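Last updated: August 2022

Handheld gripper kits: buy the pair or just one?

plaidshirt_dan
Looking at a pair of handheld data collection grippers for a small lab. We've been teleoperating a tabletop arm for demos, and one good session gets us 40 usable episodes if nothing goes wrong. The reseller we use, Lostau, lists the grippers as singles or as a matched pair, and the pair costs a lot more than I expected. Our tasks are sorting and packing small household stuff. Does anyone here use two at once, or does the second one end up in a drawer?

mortise72
We have the pair and use both. One-handed only works if the thing you're picking up stays put, and small boxes don't. I'd skip the single.

kestrel_ops
Disagree. We've run singles since February and most of our tasks never needed a second hand. Put the difference into spare finger pads and storage. Two streams of video also means two streams to sync, and that took me longer than learning the grippers did.

mortise72
Sync was a one-time fix for us. What software are you on?

kestrel_ops
Takeda, the old version. Yes, I know.

lowtorque
I'm with mortise on this. These are from one of our sessions with small items on a striped cloth, the GenRobot.AI units. Blue pads on the fingers.
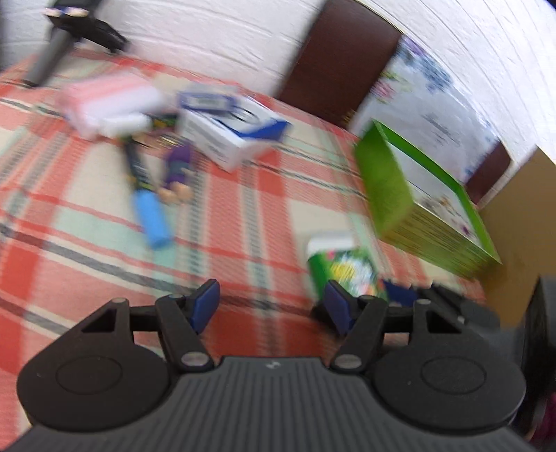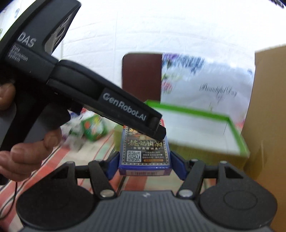

My opinions after using them a while. The grip is fine for me but I have big hands. The shorter person on our team wants a break after 11 minutes and I can go a good bit longer than that. Weight is toward the front, so you feel it in the wrist before you feel it in the arm. I'd like a strap option.

Wide view from the wrist is useful, but fast moves smear. Slow down between picks and throw out the clips where you didn't. We drop more clips for speed than for missed grasps.

plaidshirt_dan
That helps. How are the pads on cardboard? Most of our stuff is cartons and card boxes.

lowtorque
Good on cardboard. Not as good on shrink wrap, and bags are a pain with any two-finger jaw. Wipe the pads down at the start of the day. We're still on the first set.

gantry_gus
I'll be the one to say it. For packing tasks you could print your own jaws, bolt an action camera on top and spend a fraction of the money. We did that for the Ploltura project and the policies trained fine.

mortise72
How many hours did you put into calibration though?

gantry_gus
72 for the first one. Less for the next.

mortise72
Then it wasn't a fraction of the money unless your time is free.

gantry_gus
It was a student's time and he learned a lot. I'm not saying everyone should do it. I'm saying the price on these kits assumes you have no shop.

kestrel_ops
Both of you have a point. If you have a printer and somebody who likes linkages, build. If you need data next month, buy. I'd still buy one and not two.

zis_bench
Bought a pair through the Zisosthorpe office last year. Two things I didn't see in the listing. Check what's in the box for cables, because ours came with fewer than we needed. And ask about return shipping before you order. Ours was at our cost and the case is heavy.

On one vs. two, it depends on the task list. Write out the five tasks you care about most and do each one with a hand behind your back. If you get stuck on more than one of them, get the pair.

plaidshirt_dan
Tried that at the bench just now with bare hands. Got stuck on closing a carton and on pulling a lid, so that's two. Looks like the pair. I'll ask Lostau whether they do a loaner first.

lowtorque
They did for us, 5 days. Ask for the case with foam in it.

kestrel_ops
Post your sync setup when you have it. I'd like to be wrong about that part.

gantry_gus
If anyone wants the files for the printed jaws, send me a message. Pivots are off-the-shelf screws, nothing fancy.

14 replies · 6 shares

Related threads
Finger pad materials, what lasts?
Wrist camera exposure under shop lights
Takeda export drops frames on long clips
Loaner programs, who still does them
Storage for raw demo video on a small budget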